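Surkdale Desktop Teardown Notes

README for the parts and procedure folder. Maintained by Hajar Lamrani and Bujar Leka. Last revised in September.

What this covers

These notes describe how we strip and rebuild used office desktops at the Surkdale workshop. They go with the parts list, the fastener table and the step sheets in the same folder. Laptops and all-in-ones are kept in the Siris folder and follow a different numbering scheme.

The folder holds 122 step records taken from 20 machines. Each record is one action on one part, such as releasing a drive carrier or unplugging a fan. Of the 20 machines, 15 were complete when they reached us and the rest had no drive.

Layout of the folder

parts.csv lists every part with its short name, where it sits in the case and how it is held.
fasteners.csv gives screw type, head size and the part each screw belongs to.
steps.csv contains the records in the order the work was done.
notes.txt holds remarks by Kastriot Đorđević on stiff latches and cable clips.

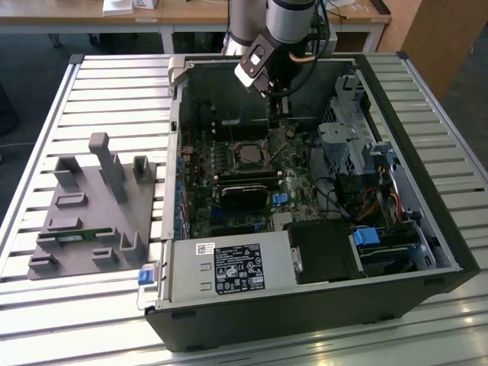

All work inside the case is done with the tower on its side and the side panel off. Unplug the mains lead first, then hold the power button for a few seconds. On towers of this type the blue plastic marks many of the points meant for the hand — the release tab by the drives and the latch at the end of the power supply both count, and both are entered in parts.csv with "blue" in the colour column. The blue connector on the motherboard is not a release and is listed separately. Move the red, yellow and black power wires clear of the drive cage before pulling anything out past them.

Order of work

Drives come out first, then the graphics card, then the power supply. The motherboard stays in unless the record says otherwise. Eleven records use a different order and are marked with "alt" in the last column.

Naming

Left and right are given as seen by someone standing over the open case. Tarcísio Medeiros used the front of the machine as his reference in the early sheets, and these have been converted. If you find one that still reads the wrong way round, send the record number to Hajar.

Known gaps

Screw lengths were not measured for the Georgiev batch. Cable lengths are missing throughout. Processor removal is not covered — Ankica Kneževič is writing it up as a separate sheet.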